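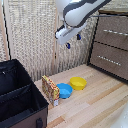

2024-07-15

Back on the Drallow council stuff today. Quick recap for whoever picks this notebook up after me: we're trying to turn the town's scanned council minutes into something a normal person can search, so that if you live on Pustik Street and want to know what your council member said about the stairwell doors, you can find it without reading a whole year of PDFs. The fire safety items are the test set. People care about them and the minutes are a mess, so if we can handle those we can handle the parking fights.

Started the morning with 853 pages through the text recognition step. It mostly went fine! The older scans are crooked and the typewritten ones lose their commas, but I can live with that. What I can't live with is the roll-call votes. They're set in two columns, and the software reads straight across, so an aye from the left side ends up glued to a name on the right. I had the Wurnell ward member voting both ways on the same sprinkler motion (she'd have been pretty annoyed to see that on a public website).

Tried splitting the page down the middle before reading it. Works on the newer minutes, wrecks the older ones because the gap between columns wanders. Then I tried looking for the words "Roll call" and only splitting the block under that, and this is much better. Still trips when the vote runs over a page break. I left those flagged for hand checking and moved on, I was getting cranky.

Other thing, and I want to write this down before I forget it again: the April meeting has two sets of minutes. One is marked draft and one is marked approved, and they don't match on the Derkach Building item. The draft says the inspection report was "received," the approved one says "received and referred." That's a real difference if you're a tenant wondering who has the report now. I think we keep both, show the approved one first, and link to the draft. Please don't delete the drafts folder, whoever is tidying up the shared drive. I mean it.

Search itself is okay. I typed in "alarm" and got nine hits, all good ones, and then typed "alarms" and got a completely different list, so the plural thing is still broken. I thought I fixed that last week. Apparently I fixed it on my copy and never pushed it, sigh. Pushed now.

Also argued with myself over whether to tag speakers by party. The minutes don't list party anywhere, so we'd be adding it ourselves, and a couple of members have switched. My vote is leave it off for the first version and just use ward. Open to being talked out of it.

To do:
page-break votes, check by hand
ask the clerk's office if the missing attachments exist on paper
rerun plurals on the whole set, it takes nearly 2 hours so start it before lunch
rename the output folders, "new_new" is my fault, sorry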